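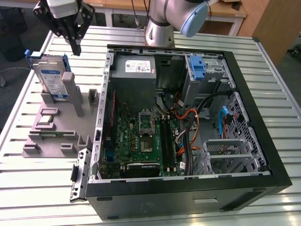
Ticket 955
Queue: Teleop / PC assembly cell
Opened by: Harriet Obi
Assigned to: Jailson Caldeira
Status: Closed, one follow-up open

Summary
Gripper closes late and too hard when driven from the leader arm. Shows up on the hard drive pick and on the CPU pick. Arm motion tracks fine.

Harriet Obi, 9:10 am
Started the desktop build task this morning. Tower on its side, panel off, parts in the gray printed fixture, CPU socket open. Steps for this task are CPU into socket, memory into slot, hard drive with its blue caddy into the bay. I can't get past the first two picks. When I squeeze the trigger on the leader, the fingers wait, then snap shut. On the drive it pushed the whole fixture toward the tower. On the CPU I stopped before contact because I don't want to bend anything.

I recorded 14 tries before opening this. Please don't delete them yet, but they should not go into training.

Jailson Caldeira, 9:32 am
Is the delay the same on both arms? And which build of Ondaren are you on?

Harriet Obi, 9:41 am
Only the one with the black gripper. The other arm is fine. Ondaren is whatever was on the station when I logged in. The corner of the window says 666.

Jailson Caldeira, 9:48 am
OK, 666 is the current one. Do these in order and write down what happens after each:

1. Log out of the session, leave the arms powered, log back in.
2. Open the gripper page and move the slider by hand with the leader unplugged.
3. Plug the leader back in, squeeze slowly, watch the trigger value on the same page.

Harriet Obi, 10:15 am
1. No change.
2. Slider works. Fingers follow it right away, all the way open and all the way closed.
3. Trigger value stays at 0 for the first half of the squeeze, then jumps to 100. Nothing in between that I can see.

Jailson Caldeira, 10:22 am
So the gripper is good and the trigger reading is bad. Either the calibration is wrong or the sensor in the trigger has moved. Run the trigger calibration from the Xavier box, not from the laptop. The laptop copy writes to a different folder and the station never reads it.

Harriet Obi, 10:50 am
Ran it on Xavier. It asks for fully open, then fully squeezed. It saved without an error. Trigger still jumps, but now it jumps earlier. Drive pick is a little better. CPU pick is still not usable.

Jailson Caldeira, 11:05 am
Coming down to look. Leave the tower where it is, I want to test on the same layout.

Jailson Caldeira, 11:55 am
Found two things.

The small magnet in the trigger had come loose from its pocket and was turning on its own. Glued it back and let it set. Raw reading now goes smoothly from open to squeezed.

The config file for this leader also had the filter window set to 512. The other leader uses 8. No idea who changed it, there is no note. With the window that long you would feel a delay even with a good magnet. Set it to 8 and restarted.

Calibrated again on Xavier after both changes.

Harriet Obi, 1:20 pm
Much better. I can hold the fingers half closed now, which I couldn't do before lunch. Did the drive pick five times with no movement in the fixture. CPU pick three times, lifted and set back in its recess each time. Closing force on the CPU still feels high to me near the end of the squeeze.

Jailson Caldeira, 1:34 pm
Force limit is shared by all the steps in this task, so it's set for the drive. I can split it per step but that has to go through Warkach, they own the task file. Sent them a request. Until then, stop squeezing as soon as the fingers touch the edges of the chip. The part stays held if you keep the trigger there.

Harriet Obi, 1:40 pm
That works. What about the morning tries?

Jailson Caldeira, 1:52 pm
Tagged them "trigger fault" and took them out of the training list. Files are still on the station drive. The Plurkeston site uses the same leader model, so I asked them to check their magnets and their filter value before their next session.

Harriet Obi, 3:30 pm
Full run through all the steps completed twice. OK to close from my side.

Jailson Caldeira, 3:36 pm
Closing. Cause: loose trigger magnet plus wrong filter window on one leader. Follow-up for per-step force limit stays open with Warkach.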